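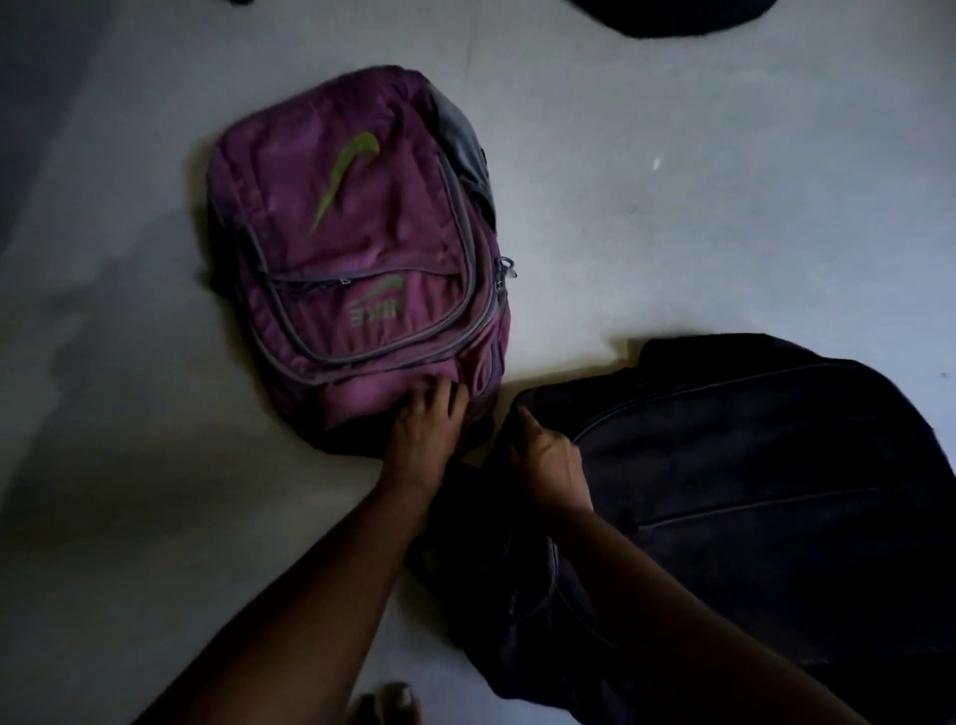 Attachment 1: purple Nike bag, front up, with the black bag next to it

Ticket 205 – Front pocket zip on purple backpack splits behind the slider
Desk: Workix bag and luggage repairs, Stelleton
Status: Closed
Priority: Normal

Problem as reported
The small front pocket on the purple backpack will not stay shut. The slider moves along the track without much effort, but the teeth come apart again behind it. It started in June and has got worse. The main compartment zip works. The customer also handed in a black backpack and asked us to check it over while it was on the bench. Both are used for school and both are needed back by Thursday.

First look
Both bags emptied before any work. Crumbs and pencil shavings in the front pocket of the purple one, shaken out and the seams brushed. The cloth is creased all over and the printed logos are sound. No tears found on the outside. The lining of the small pocket has a loose thread close to the left end of the zip, trimmed back to the stitching and sealed.

Step 1 – Clean the track
Brushed both rows of teeth with an old toothbrush and warm soapy water, wiped down, left to dry overnight. Tried the zip 7 times in the morning. It split on every try, always on the same stretch. Dirt was not the cause, or not all of it.

Step 2 – Check the teeth
Went along the track with a magnifier. No teeth missing and none bent. The tape is still straight. If the teeth had been damaged this would have gone down as a full zip replacement and we would have had to ask about cost before going on.

Step 3 – Close up the slider
The slider had opened up at the back, so it was no longer pressing the teeth together. Squeezed each side a little with small pliers, then tested. Better, but it still split when the pocket was full. Squeezed again and it began to stick. Backed off at that point – any more and the metal cracks.

Step 4 – Replace the slider
Unpicked the end of the zip, took the old slider off and fitted a new Erkov one of the same size. Moved the original pull across so that it matches. Sewed the end stop back with doubled thread. The pocket now shuts and stays shut, tested with a pencil case and a set of keys inside.

Black backpack
Zips run freely. One shoulder strap had a few stitches pulling at the base, resewn by hand. No other faults. No charge for this.

Parts and time
Slider from the Mensah box, bottom drawer. There are 2 left in that size, please reorder.
Bench time 70 minutes, not counting drying.

Advice given
Don't overfill the front pocket. Hold the end of the zip when closing it and pull in line with the track. Rub a plain candle along the teeth if it gets stiff. Do not put the bag in the washing machine with the zips open.

Update
Customer collected both bags and tried the zip at the counter. Asked whether the main zip should have a new slider too. Told them to leave it until it gives trouble and to quote this ticket number if it does.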